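How Do Movie Stunts Stay Safe?

Hi, I'm Josée Kennedy, and I write about how movies get made. Last May I spent a whole Wednesday watching a crew film an adventure movie called Salazar in a little town named Bredon. I came home with sore feet and a notebook full of answers to your questions!

Lots of you have asked me the same thing: when somebody falls off a roof in a movie, do they really fall? Sometimes, yes. But there's a lot going on that you never get to see.

The person falling usually isn't the star. It's a stunt performer, someone who has trained for years to fall, roll, jump and crash on purpose. They wear the same clothes as the star, and sometimes a wig too. From far away you can't tell who is who (I couldn't, and I was standing right there).

Then there's the stunt coordinator. I think this is the most interesting job of all. The coordinator plans every move, a bit like a dance teacher, and decides what kind of padding or ropes are needed. The fall I watched was 22 feet, onto a giant air bag. It lasted about as long as a sneeze. The crew had practiced it 30 times, starting from a low step and going a little higher each day.

You might think the director is the boss of everything on a movie set. The director is the boss of the story. When it comes to danger, though, anybody can shout "Stop!" and everyone has to stop, even if the sun is going down and they're in a big hurry.
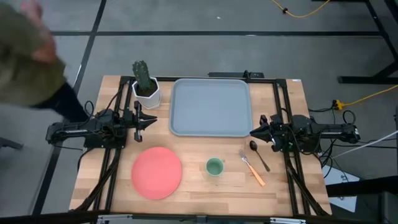 A cactus in a white planter and a gray-blue tray share a worktable.

Before any filming starts, there's a safety meeting. The one I went to was at seven in the morning and I was still chewing my bagel. The assistant director read out what was going to happen that day, where people could stand, and where they couldn't. Then she asked if there were any questions, and she waited — a good long wait, so even the shy people had time to put a hand up.

Places need care too. A movie crew can't just walk onto a road, a bridge or a train track and start filming. They have to ask the people who own it or look after it, and get a yes in writing. If the answer is no, they find somewhere else or build a pretend one. The bridge in Salazar was built in a parking lot in Brostimham! It was 100 feet long and only as high as my kitchen table. Computer artists added the deep, scary canyon later.

I asked how many people worked on the movie and the answer was 367. One of them was a medic, who sat near the air bag all day with a big red backpack and a crossword.

One last thing, and I really mean it. Please don't copy stunts at home, even the ones that look easy. If you love jumping and tumbling, ask a grown-up about a gymnastics class. Two of the stunt performers I met started out that way when they were six.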